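3. Surface and Cloth: Materials Used in the Folding Tasks
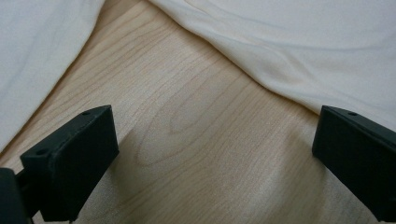 Domnica Toma
Research Associate, Household Textiles Group, Hidlow Institute

Figure 3. Pale wood work surface with a white cloth and a larger cream cloth. The grain forms a long oval near the center of the exposed area.

3.1 Choice of surface

Household folding is done on many kinds of surface: beds, ironing boards, kitchen counters, the tops of washing machines, and the knees of the person folding. Earlier work in our group allowed participants to use whatever was nearest. The resulting records were rich but hard to compare, and Virgil Bucur's review of them recommended that the next round be carried out on surfaces of one general type. We therefore asked for a bare, smooth, light-colored wood top, with no table cover and no mat. Figure 3 shows a surface that meets this request.

Bare wood has two properties that matter to the present study. The first is low friction. A thin cloth laid on smooth wood will slide when one corner is pulled, and the person folding must either hold the opposite side down or accept that the whole piece will travel. On a bedspread the same cloth stays where it is put. Participants who were used to folding on a bed often remarked on this during their first session, and several changed their method within a few attempts, moving from a one-corner pull to a two-handed lift.

The second property is the grain. Wood with a visible figure gives the eye a set of lines to work against. When we asked participants how they judged whether a fold was straight, many said that they looked at the edge of the table. A smaller group said that they looked at the lines in the wood. On a board such as the one in Figure 3, where the grain runs on a diagonal to the viewer and closes into nested rings, those lines are of limited use as a guide. The rings may even draw attention away from the cloth edge. We did not set out to study this and report it only as a point for later work.

3.2 Choice of cloth

Cloths were drawn from the Skavesier household set, which was assembled for an earlier project on linen storage. The set contains 31 pieces, all of them plain and without printed pattern. Every piece was washed before first use and again between participants. Pieces were not ironed, as the aim was to reproduce the state in which laundry is normally folded at home.

The whole set is kept to whites, creams, and other pale shades. This was a matter of some discussion. Strong colors would have made the cloth easier to tell apart from the table and from its neighbors. However, the earlier interviews had shown that pale household linen is the part of the wash most often described as tedious, and that people frequently have trouble sorting it. Two pieces that look the same in the basket turn out on the table to differ in tone, in size, or in both. In Figure 3 the difference in tone is plain once the cloths lie side by side: one is a cool white with a faint blue cast, and the other is cream. Participants folding alone in the evening, under warm lamps, reported that this difference was much harder to see.

3.3 Laying out

The instructions asked participants to lay out 2 cloths at a time. No position was prescribed. The instruction sheet, known in the project as the Pană sheet, said only that each cloth should be "flat enough to fold" and that the participant should leave room to work. We were interested in how people would understand both phrases.

On the first, there was wide variation. Some participants smoothed each piece from the center outward until no crease could be felt. Others were satisfied once the corners could be found. The white cloth in Figure 3 lies fairly flat, with broad, gentle undulations and a few faint creases. We coded this condition as "settled" – a middle grade between "smoothed" and "loose." The settled grade proved to be the most common across all sessions, and coders found it the hardest to separate from its neighbors. After a joint review the written definition was changed so that soft creases were allowed and folded-over edges were not.

On the second phrase, participants were more alike. Most kept the cloths toward the far side of the table and left the near side bare. In Figure 3 the edges of the two cloths slope toward each other at the top, and the open wood between them widens toward the viewer. We refer to an open area of this kind as the working clearing. It is where a half-folded piece can be turned or set down for a moment without touching the next one.

3.4 Recording of the working clearing

The working clearing was recorded at the start of each fold and again once the folded piece had been put aside. Across the 300 folds retained for analysis, a clearing was present at the start in 70 percent. In the remaining folds the cloths covered the near edge of the table, and the participant folded in the air or against the body. These cases came mainly from the Herkudow households, where the tables in use were smaller.

No measure of clearing size is reported here. Cloth edges on bare wood shift with very light contact, and an area traced at one moment may not hold for the next. Coders instead noted whether the clearing was open, narrow, or absent – a coarse scale, but one on which agreement was good after a short period of training. The coding sheet and the revised definitions are given in the appendix to this report.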